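Dolla Home Support > Kitchen and Table > Ticket: Custeck mixing bowls lock together when stacked

Status: Open (waiting on supplier)
Opened: December 31, 2021

Original report

I bought the Custeck steel bowls from your shop because the listing says they "nest neatly and lift apart with one hand". They nest, I'll give you that. Getting them apart again is another matter. Put one inside another, leave it in the cupboard overnight, and in the morning the pair comes out as a single heavy bowl. Twisting does nothing. Pulling on the rim does nothing except hurt your fingertips.

The set has 4 bowls. The worst pair is the blue one inside the orange one. The dark silvery one is better behaved, though I wouldn't call it good.

I have already read your help page about stuck bowls and I'm not convinced by any of it. Please don't send me the link again.

First reply from support

Thank you for getting in touch and sorry to hear about the bowls. This can happen when bowls are put away before they are fully dry, as a film of water forms a seal. Please try the following:

- Dry the inside and outside of each bowl with a cloth before stacking.
- Leave the bowls apart on the worktop for 5 minutes after drying.
- If two bowls are stuck, stand the outer one in warm water and put cold water in the inner one.

Let us know how you get on.

Customer, same ticket

So the answer is that I don't know how to dry a bowl.

All right, I did it your way. Dried them with a clean tea towel, then went over them with kitchen paper because I don't trust the tea towel either. Waited the 5 minutes. Stacked blue in orange. Came back after lunch and they had locked again, exactly as before. There was no water in there to make a seal with.

The warm and cold water trick did get them apart. It also gave me a wet sleeve and a puddle on the worktop. I'm not doing that every time I want to make pancake batter.

Support

Thanks for trying that. Could you tell us what surface the bowls are standing on when they're stacked, and whether anything is stored inside the top one? Weight on top can press the bowls further down than they are meant to go. It would also help to know what you clean them with.

Customer

They get washed by hand with Privex lemon liquid, rinsed, and dried. No dishwasher. No scouring pad, no oil.

As for the surface, I can't see why the bowls would care, but I have tried them on the cupboard shelf, on the table and on the floor, where I had them out with some plates to compare. I used the play mat down there so nothing would get scratched.

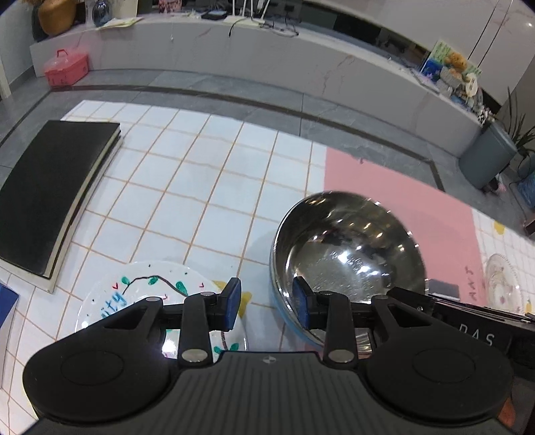

I looked hard at the insides while I was at it. They are polished right down to the bottom and I could not find a ridge, a step or any little bump for the next bowl to sit on. My old mixing bowls had a step pressed into the wall, so the one above sat on it and left a bit of air around the sides. If these bowls have anything of the sort it is too shallow to feel with a thumb.

My guess is that the walls are touching most of the way round and they simply wedge. I'm not an engineer. But I have pulled enough flowerpots apart in my time to know what wedging feels like.

Support

Thank you, that is useful. We have asked the product team. In the meantime they have suggested that the outside finish may still be a little tacky on new bowls and that this goes away with use. Could you wash the set several times as normal and check again?

Customer

I've had them since August. How much newer do you think they are going to get?

I also don't accept that the finish is tacky. I pressed a sheet of kitchen paper against the outside of the blue bowl and leaned on it with my whole hand. It fell straight off. If the coating was sticky there would have been fluff on it.

What I'd like to see is somebody at your end taking a set out of the box and stacking it. It would have taken less time than writing to me.

Support

We understand your frustration. The product team has opened a set from stock and stacked it. They found the bowls "snug, but separable". They have asked whether you could repeat their check so that we're comparing like with like:

1. Put the stack on a flat plate that can't flex.
2. Place the bowls in one at a time and let each drop under its own weight. Don't push.
3. Put something light in the top bowl, such as a teacup.
4. Leave for an hour, then lift each bowl straight up by the rim.

Customer

"Snug, but separable" is a lovely phrase. A car door is separable if you own a crowbar.

I've done it anyway. I used my flowery glass plate with the scalloped edge, as it's thick and sits dead flat, and put it in the middle of the dining table. Orange at the bottom, blue in that, the dark silvery one on top, and a pale green cup in the top one. I left the last of the set out of it because you didn't say how many, and the table was already busy enough with the Salinas lemon cloth on it and half my desk dumped along the side.
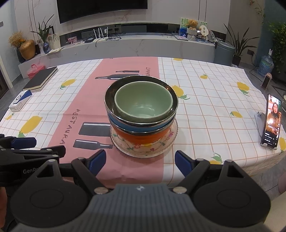
Left for an hour by the kitchen clock. Results:

Cup out of the top bowl: fine, obviously.

Top bowl out of the blue: came up with a small tug. I'd let that one pass.

Blue out of the orange: no. The orange bowl came up with it and so did the glass plate for a moment, which I did not enjoy. I held the plate down and tried again and the two bowls still would not part. I got them loose in the end by tapping the orange rim with a wooden spoon while turning the blue one.

Then I did it again without the cup, in case you were going to blame the cup. Same thing.

I also tried a strip of baking paper between blue and orange. They came apart first time. This tells me two things. The bowls don't stick if something holds the walls apart, and water has nothing to do with it. If the product team has another explanation I'd be glad to read it, so long as it isn't the drying one.

Support

Thank you for such a careful test. We have passed the results to the supplier in full. One question from them: could you pour water from a measuring jug into the blue bowl and tell us the level at which it comes to the rim of the inner base curve? They want to rule out a mix-up between two sizes.

Customer

I had to read that three times and I'm still not sure what an inner base curve is. If you mean the place where the flat bottom starts turning up into the side, it's almost 200 ml. It's hard to judge with the shine. Don't hold me to it.

If it is a mix-up of sizes that would at least make sense. A bowl that's slightly too big for the one below would wedge in the way I've been describing since my first message. I'd believe that before I'd believe in tacky paint.

What I won't do is post the whole set back at my own cost so that someone can tell me it's snug.

Support

We would not ask you to pay for postage. The supplier is checking the blue bowls against the drawing and we'll update this ticket when we hear. Until then we suggest keeping a sheet of kitchen paper between the bowls. We can offer a replacement blue bowl now, or a refund for the set once the supplier has replied.

Customer

Baking paper works better than kitchen paper, for anyone else reading this. Kitchen paper tears and then you have bits of it in your bowl.

Send the replacement blue one, please. I'll test it on the same plate with the same orange bowl, and I'll report what happens whether it suits you or not. I'm keeping the old one until then so I can try both. And please take "lift apart with one hand" off the listing while this is open. I checked this morning and it's still there.

Internal note made public: replacement approved, one blue bowl. Listing wording sent to the web team for review.

We use cookies to remember your basket and improve our help pages. By carrying on you agree to our cookie notice. Accept | Settings

Contact Dolla Home Support | Returns | Privacy | © Dolla Home. All rights reserved. | Back to top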